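Re-gluing a loose table edge

5 January 2025

The edge strip on my white work table started lifting in July, at the corner nearest the radiator. I put it off until the gap reached 2 mm and began catching sleeves.

Contact cement was my first attempt and it let go after 9 days. The old adhesive was still on the core, so the new layer had bonded to a brittle film. A cabinet shop in Berkmont told me to scrape back to bare material and use hot-melt instead.
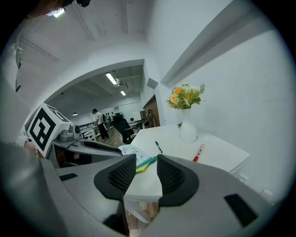
White table edge, wood floor underneath.

Second attempt: I warmed the strip with an iron on the cotton setting, peeled it back 19 cm, and scraped both faces with a card scraper. Then 100 grit on the core only – sanding the strip itself thins it and the corner shows. New hot-melt film went in, cut slightly wide, and I pressed it with a wood block until it cooled.

Trim the squeeze-out with a sharp chisel held flat. A file works too, pushed toward the core and never away from it.

The corner has held so far. The opposite end is still on factory glue and I am leaving it alone until it moves.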